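Norno tableware library to stay open through winter

The free dish-lending service in Norno will keep running until the end of March, the town said this month, after a trial that was due to finish in December drew more borrowers than planned.
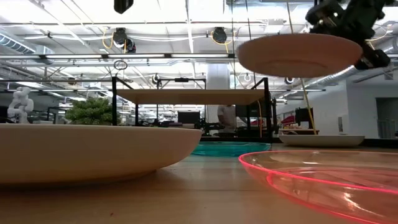 One reader from the harbor end of town wrote to this paper that the extension is welcome but the opening hours are still wrong for anyone with a job. By the time her shift ends the counter has been shut for an hour, she said, and she has twice had to ask a neighbor to pick up plates for a birthday. She would like to see one late evening a week, even if it means closing on a morning.

The town office said later hours are being looked at, but gave no date for a decision.

The library lends plates, bowls, cups and serving dishes to households, clubs and small businesses in Norno and the nearby village of Bastitz. It opened in June in the former ticket hall on Ondieki Street, which had been empty after the bus station moved. Borrowers fill in a card, take what they need for up to five days and bring it back washed. There is no fee. A deposit of 12 dollars is taken on orders of more than 40 pieces and is paid back in full when the order comes back complete.

According to figures given to the town council, the service handled 710 loans between June and the end of November. The plan had allowed for 500. Most loans were for family parties and school events, with a smaller number for funerals, club dinners and the harvest market in Bastitz.

Losses were lower than expected. The report lists 71 pieces broken or missing over the whole period, most of them cups. Glass wine goblets were taken off the shelves in August after several came back chipped, and they will not return. Plastic plates and bowls have held up best and are also the items most often asked for by people with small children.

The idea came out of complaints about trash after summer events in Flurnanport Park. Bins there were overflowing with paper plates and foam cups on most weekends, and the town was paying for extra pickups. Groups that book the park for more than a few dozen people are now sent a leaflet about the library with their permit. Using it is not required, and the council voted down a proposal in the fall that would have made it so.

Park staff say the bins are in better shape than last year, though the town has not weighed the trash and could not give a figure for the change. One of the two extra pickups was dropped in September.

Not everyone on the council was in favor of the extension. Some members asked why the town should pay for heating the old ticket hall through the coldest months, when few outdoor events are held. The heating will now be limited to the front room, and the back storeroom will be kept closed except for deliveries. Larger serving dishes have been moved forward so that staff do not have to go back and forth.

Residents of Bastitz can still order ahead and collect from the village hall, where a crate is dropped off once a week. That run was going to end with the trial, but it will now continue on the same terms. Orders need to be in by noon two days before the drop.

The counter on Ondieki Street is open from 10 a.m. to 4 p.m. on weekdays. It will close for the holidays at the end of December and open again in the first full week of January. Anything borrowed just before the break can be kept until then - borrowers do not need to call.

Donations of plates and bowls are accepted if they are clean and free of cracks. The library has enough cups.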